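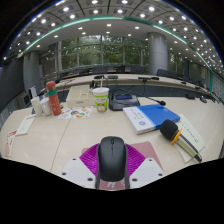
Figure 7.1. A wireless mouse between soft ribbed fingers, as recorded by the camera on a hand-held gripper.

Chapter 7
From Pictures to Plans

If you worked through the Stesilham exercises at the end of the last chapter, you already have a program that can open and close a gripper on command, and I hope you enjoyed watching it as much as I always do! What it can't do yet is decide when. For that it needs to look, and looking is where we'll spend the next good stretch of pages.

Have a browse around Figure 7.1 before you read any further. You and I find the mouse right away, and we hardly notice the paper cups, the microphones or the trees outside the windows. A program gets no such favors. To begin with, it has a big grid of color values, and the red of the thermos is every bit as loud as the magenta of the fingers. The lens adds its own trouble too: the table and the ceiling bend into curves, and the corners go black. So the first job of our perception code (Section 7.1) is a humble one, which is to mask off those corners and work out which direction in the room each remaining pixel stands for.

After that we come to the mouse itself. Black things are hard on a simple color threshold, and there are quite a few of them along those tables. In Section 7.2 we'll build a small segmentation model with the Trodix toolkit and train it on 500 labeled pictures. Don't worry if your first masks look ragged, mine did, and Section 7.3 is all about cleaning them up.

Only then do we plan. The planner in Section 7.4 takes a mask and a guess at the object's pose and proposes 20 possible grasps, scores them, and keeps the best 2 for the controller to check. (Readers who own the older Wernard controller board should turn to Appendix C first, as its message format is different.)

Before you start
You will need the camera calibration file you saved in March, if you are following the course calendar, or the ready-made one in the chapter folder. Set the random seed to 2307 so that your scores match the ones printed in the tables.

7.1 Straightening out a wide view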